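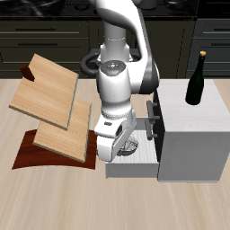 # The planner finally reaches into the drawer

I've been chasing this one since December, and last night it worked well enough that I sat there grinning at my monitor and reran the same seed over and over until I should have been in bed.

The setup, if you're new: I'm writing a small motion planning stack called Porkow in my spare time, and all of it runs in simulation for now. The kitchen scene has a wooden table, a white cabinet with pull-out drawers, a rack with two boards leaning on it, and a corked bottle standing on top of the cabinet. The job is to get the fingers down inside an open drawer where the strainer goes, without knocking anything on the way there or back.

Drawers are so much worse than tabletops! On a tabletop you can come in from almost any angle and the planner finds something. Once you're below the rim there are walls on all sides, the hand is wide, and the set of wrist angles that fit gets tiny. My old sampler would throw thousands of poses at the problem and toss nearly all of them for collision. Then it would find one that was technically fine but had no path leading to it.

## What changed

The big fix was splitting the move in two. First the arm goes to a pregrasp pose 80 mm above the drawer rim, and that part is an ordinary joint space plan with lots of freedom. Then there's a straight Cartesian descent, checked every 2 mm. If the descent fails, the whole pregrasp gets thrown out and we sample another one. I used to plan the first half, feel pleased with myself, and only then find out the second half was impossible. Now the descent gets checked *before* I spend anything on the long plan, and the average planning time went down so far that I assumed I'd broken the timer.

I owe this ordering to Huguette Deschamps, who read my last post and sent me a long email about it, with sketches. She also pointed out that I was treating the drawer as part of the cabinet mesh, so a convex hull was quietly filling it in. The planner thought it was reaching into a solid block! I'd been tuning sampler weights for two weeks against a brick.

So the drawer is its own body now, made of five thin boxes (four sides and a floor), attached to the cabinet through a sliding joint. The handles get their own boxes too, because the forearm likes to swing low on the way out and I want the checker to know they stick out.

## The bottle

The bottle deserves its own section. It's tall with a skinny neck, and my collision padding was a flat 60 mm on everything, which turned that neck into a fat invisible pillar right next to the cabinet's working space. Half the good elbow positions were gone. I moved to per-object padding, set in the scene file:

```
padding:
 default: 20
 bottle: 12
 drawer_walls: 4
```

Four millimeters feels brave — I'd want more on real hardware, where the drawer is never open exactly as far as you think it is. For sim it's great.

## Still broken

- Retreat. Going up is the descent played backwards, and that ignores whatever is in the fingers. A strainer held off-center can clip the drawer wall and the planner has no idea.
- The boards. They lean, so their bounding boxes are mostly air. I need oriented boxes there.
- Iser, my little trajectory viewer, still draws the path one step behind the arm. Cosmetic, but it drives me nuts.

Attached-object collision is next, then I want to try closing the drawer afterward, which means planning a contact on purpose for once. I can't wait to see how badly that goes the first time.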